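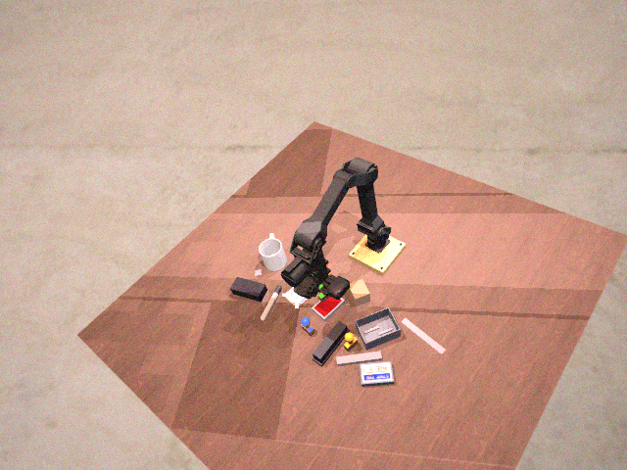

Workshop Tips: Setting Up a Tabletop Arm for Sorting Practice

Home | Workshop | Kitchen | Storage | Club Projects

Updated April 18, 2024

These notes come from the Stinumari club project, in which students teach a desktop arm to clear a cluttered table. Most of the work is done in simulation before anyone touches the hardware. The tips apply to both unless marked otherwise.

Base plate

Fix the plate before anything else goes on the table. Drive the screws near the corners in a diagonal order, a half turn at a time, and check for rock. On a real bench, put a scrap board under the table top so the screws bite into something solid. The plate does not have to be square to the table edge. If it is rotated, enter the angle in the Himell setup file and leave it alone for the rest of the term.

Choosing objects

Use what is already in the kitchen drawer and the toy box. A mug, a wooden block, a stapler-type shape and a few small figures make a fair test. Include at least one thin flat item. Paper with a ragged outline is harder than it looks, and students should meet it early.

Mugs: start with the handle pointing away from the pile. Rotate it 30 degrees between runs.

Sticks: lay them in a shallow tray. The raised walls limit the approach, so lower the gripper from straight above.

Flat strips: leave bare table on at least one side.

Keep real blades out of the set. A marker gives the same long, slim shape.

Clutter

Begin with 3 objects well apart. Add one after each clean run. When figures stand in narrow gaps between larger things, move the larger things first. The Casado planner will not do this by default; set the order by hand.

Wrist and cable clearance

Run the forearm through its full sweep with the gripper closed and nothing on the table. Then repeat low, at working height. Tall items such as mugs go in last, after the low sweep passes.

Table surface

Wood grain and dark patches confuse simple color thresholds. Black objects are the usual casualty. Lower the threshold in small steps and save each setting under its own name. Wipe a real table with a dry cloth only; polish leaves glare.

Logging

The club ran 568 trials in the Dundix simulator last term and kept 500. The rest had a wrong base angle and were deleted. Write the angle on the first line of every log. New members pick up the existing logs in September and should read the file header before opening the runs.

Contact | Copyright Stinumari Workshop Pages | Back to top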